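Trumdale publishes results of its hand-guiding and remote-control trial, and advises buyers to be patient

28 Aug 2018

Trumdale, the independent test workshop for small manufacturers, has today published the findings of its July trial of "teach by showing" robot systems. The short version is that the method works for some jobs, takes longer to learn than the brochures suggest, and should not yet be bought on the strength of a sales demonstration.

Two systems were put through the trial. Gustetti lets the operator take hold of the arm and move it through the task by hand. Ibarra keeps the operator at a desk, steering the arm with a hand controller. Both suppliers say that no programming is needed. Trumdale's testers found that to be true as far as it goes, though someone still has to decide what counts as a good demonstration and throw away the bad ones.

The test task was kept plain on purpose. Operators guided the arm's tip to small coloured blocks on a wooden board and pushed them from place to place. Each new operator was given 45 minutes to practise, and the workshop recorded 400 demonstrations across the two systems.

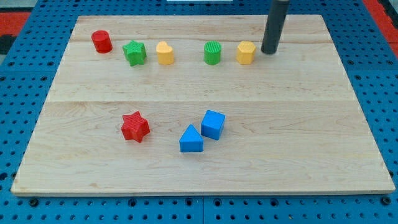
Urko, whose packing line is waiting on the outcome, was not won over, remarking that a block on a board does not slip, leak or arrive upside down, and asking what any of it proves about a shift on the shop floor.

Trumdale accepts the point. A tabletop task leaves out most of what makes factory work awkward, and the report says so on its first page. The workshop's view is that a system which struggles with blocks is unlikely to do better with cartons, and that buyers should at least see the easy case done properly before paying for the hard one.

On the differences between the methods, the report is cautious. Moving the arm by hand felt natural to most operators, but it was tiring, and people tended to drag the arm past the spot and then correct it. Those corrections went into the recordings along with everything else. Remote control gave smoother paths – once the operator had got used to judging depth from the desk, which some never did. Neither supplier's software gave a clear warning when a demonstration was poor.

Trumdale also questions the habit of quoting set-up time without counting the repeats. A single demonstration is quick. A useful set of them takes a good deal of an operator's working day, and that cost rarely appears in a quotation.

The workshop is asking suppliers to state how many demonstrations were discarded before any published result, and to let customers bring their own parts and their own staff to a trial. Gustetti and Ibarra have both been sent the findings and may reply in the next issue of the workshop's bulletin.

The full report is free to download from the Trumdale website. Printed copies can be ordered from the press office, which will also take requests to see the test bench.

ENDS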